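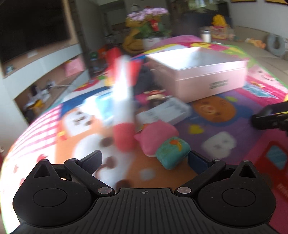 Gripper over the play mat, fingers open.

Print this page | E-mail this page

Uneven finger closing on hand-held gripper, two-arm linkage

Posted by Stefanou

I look after one hand-held gripper, black housings, two linkage arms, two silver pivot rivets at the base of each arm. We use it on a floor mat with soft toys and small plastic items. After 500 cycles the left finger started to arrive late. The tips now meet 6 mm right of center. The crosshair on the base still lines up with the mount. Is this rivet wear, or do I have to reset the zero? Service interval on my sheet is 2000 cycles.

Posted by Nollport

Check play before you touch the zero. Power off, hold the base, and push each arm sideways at the tip. If the left arm moves more than the right, the lower rivet is loose or the hole has gone oval. A new zero will not hold on a worn pivot. Replace both arms as a pair, then close fully on a flat gauge and store the zero. Blow out the ribbed section first. Plush fiber packs in there and gives the same symptom.

Posted by Fudow

had this in June, was lint. cleaned it and ran 643 more cycles no problem

Posted by Usness

Agree with Nollport on the order of work. Also look at the finger tips. If one has slipped on its arm, the meeting point shifts with no play at the pivots. Mark the seat with a paint pen and recheck after a shift. Do not oil the rivets if you work over fabric.

Print this page | E-mail this page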